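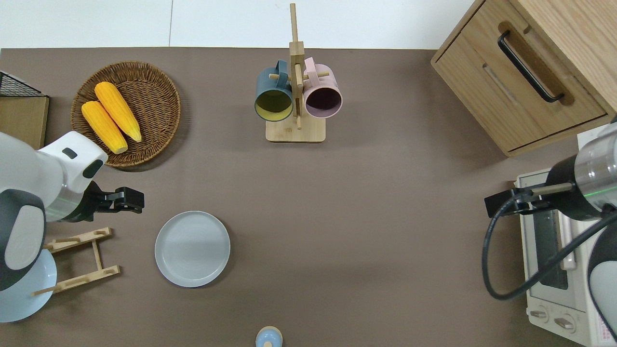
Puesto de vajilla y menaje, con los dos brazos sobre la mesa.

Inicio > Foros > Organización del trabajo > Hostelería y colectividades
Registrarse | Buscar | Normas

coord_zellton
Se comunica que en mayo la cocina central de Zellton incorporará dos brazos al puesto de vajilla. El servicio es de 2.000 cubiertos diarios. Las 9 personas del turno conservan su categoría y pasan a supervisión y control de higiene. Se solicitan observaciones.

delegacion_hunt
Esta delegación no comparte el planteamiento. Supervisar exige una formación que el comunicado no menciona, y conservar la categoría supone asumir más responsabilidad con igual salario.

prl_eltlow
En Eltlow se redujo la manipulación repetitiva de platos y tazas. Aumentaron, en cambio, las horas de pie ante el puesto. Conviene revisar la evaluación de riesgos antes del inicio.

coord_zellton
Se toma nota. La formación correrá a cargo de Cimden, en horario laboral.

delegacion_hunt
Rogamos que conste por escrito, con indicación de las horas. El complemento de puesto sigue sin respuesta.

coord_zellton
Se tratará en la reunión del miércoles.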